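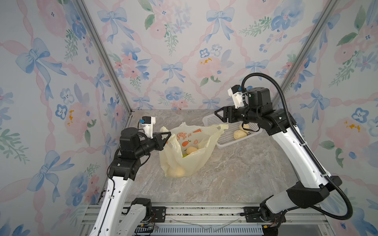
Bagging cell, both arms at the tray and the bag.

Progress report to Norbert Vondráček, Jan 25, 2024
Subject: equipment spending, and what we would like to spend next

Norbert, you asked for one page and no adjectives. I can manage the page.

Since the December report we have spent 3129 euros of the equipment line. Most of it went to Fekete for spare gripper fingers and two replacement wrist camera mounts. The rest was freight, which Fekete prices as if each finger traveled in its own seat. The invoices are in the shared folder, including the one they sent twice. We paid it once.

The work itself is still groceries: buns, a piece of produce, a thin plastic bag with handles. Buns are cheap and the bags are cheaper, so the consumables line remains the only part of the budget that has never given anyone a headache. The bag is the hard part. It has no fixed shape, it folds over whatever you were aiming at, and one arm has to mind it while the other does the shopping.
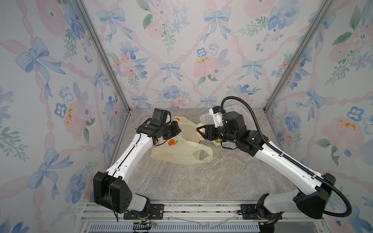

Which brings me to the grippers. The present fingers are stiff and angular, good for a tray and less good for bread. Ernő Kovács has quotes for softer fingertips from two suppliers. Itex wants 754 euros for a full set, delivered in five weeks. Peltska is cheaper on paper, but the paper leaves out the adapter plates, and their sales office answers email on a schedule known only to them. Ernő and I both favor Itex.

Still open:

Cable conduit. We would like a shorter run on the right arm. Ernő thinks he can do it with parts already on the shelf, so please leave this at zero for now.

Service contract. Zulden has offered a yearly plan that covers everything except the items we tend to break. I have asked for a revised version and would hold off signing.

Second cell. Still in the plan for next year, still without a floor to stand on. I need a room number before I can ask for a firm price.

Decision needed from you: the Itex order, by the end of next week if possible. Their quote expires after that and I would prefer not to meet its successor.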